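Search news and funds
Enter keyword or fund name

Zavorell to lower charges on two pension funds
02/10/2023 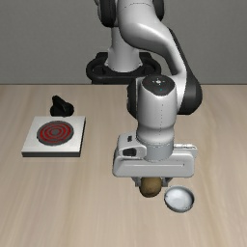 What is changing

Zavorell has announced that it will reduce the yearly charge on two of its workplace pension funds, the Jurdale Balanced Fund and the Jurdale Cautious Fund. The change will apply to all existing savers as well as to those who join after it takes effect. Savers do not need to take any action.

The decision follows a review of fund costs that began in July. The review looked at 81 funds, of which 18 were found to charge more than the firm's own target. Decisions on the remaining funds will be published once trustees have been consulted.

The two funds are used by 1,227 employers, most of them with fewer than 40 members of staff.

Statement from the firm

Sanaa Zaki, head of workplace savings at Zavorell, said: "Small differences in cost build up over a working life. We want savers to keep more of the growth in their pension, particularly after a year in which share and bond prices have been unsettled."

The firm reminded savers that the value of investments can fall as well as rise, and that past returns are no guide to the future. Anyone thinking of moving money between funds should read the fund documents first or speak to a qualified adviser.

Letters setting out the new charges will be sent to employers and scheme members.

Related items
Shawky Income Fund: change of manager
Zusar closes bond fund to new savers
Retirement dates and your default fund

Contact us | Copyright Zavorell 2023 | Back to top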